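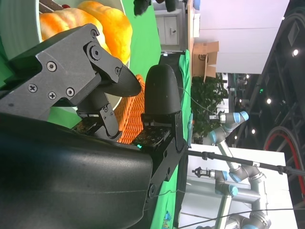
Green tablecloth is staying. Decided. Went through the whole cupboard looking for something that said "spring lunch" and not "church hall", and the plain bright green won because it makes bread look good. It really does, everything orange goes mad against it. Rolls on the big white plate, the woven basket next to them, done, that's the table. I had plans for flowers. The flowers did not get bought.

So, lunch. Mum's side, Dad's side, Sulastri and her two, and Arif who said he'd "pop in" and we all know what that means (he stays till the washing up starts, then pops out). I'm writing this standing at the bench with a cuppa going cold so forgive the spelling.

The bread. People asked last time so I'm putting it down properly. I do a soft milk dough, bit of butter, bit of sugar, one egg held back for the glaze. Overnight in the fridge if I'm organised, which I'm not, so usually it's an early start and a prove near the heater. Tangzhong if you can be bothered - 100 grams of milk to a heaped spoon of flour, whisk till it goes gluey, let it cool. Makes a big difference on day 2. Shape them tight, tighter than you think. Mine always slump on one side and I've stopped caring. Glaze twice. First coat, wait, second coat just before the oven. That's where the colour comes from.

Sulastri does hers with condensed milk in the glaze and swears by it. Tried it. Burnt a tray. Her oven is a proper one though and mine is the rental special with one working element, so I'm not blaming the milk.

Basket is from the op shop in town, same day I got the gravy boat with no handle. Paid too much. Arif reckons it's a bread basket, I reckon it was for fruit, and it's had pegs in it for most of its life in this house. Gave it a scrub with the veggie brush and some bicarb and left it out in the sun for the arvo. Came up really well! If you've got an old wicker one that smells like a shed, try that before you chuck it. Don't soak it. I soaked one once and it went furry.

The cloth needs a word too. It's the wipeable sort of attitude I want in a tablecloth even when it isn't wipeable. Shakes out on the back step, cold wash, hang it straight and you can skip the iron. I did skip the iron. There's a sticker down on the green near the edge, cartoon one, very cheerful, and I've left it be. Peeling stickers off fabric takes you from one job to about nine, I know how that goes.

Things still to do before anyone gets here:

Cardboard box by the wall, flatten or hide. It's been open there next to the plant since I started sorting the plates and I keep putting things back IN it.

Water the plant. Poor thing.

Find the good butter knife. Not the bendy one.

Chairs from the shed, hose off spiders.

Ring Dad and remind him which street. He'll go to the old house otherwise, he did it at Easter.

Menu is bread, then pumpkin soup, then the cold chicken with the lime and chilli stuff, then whatever Sulastri's bringing, she won't tell me. Salad if someone else makes it. I put a jar of pickled cucumber away last week and it shoud be ready but I haven't opened it to check.

Will put the full dough recipe up in the next post with proper amounts. Someone remind me. Also still owe you all the one for the rhubarb thing.

Right, kettle's on again and there's a car out the front. Bit early. Haven't done the chairs.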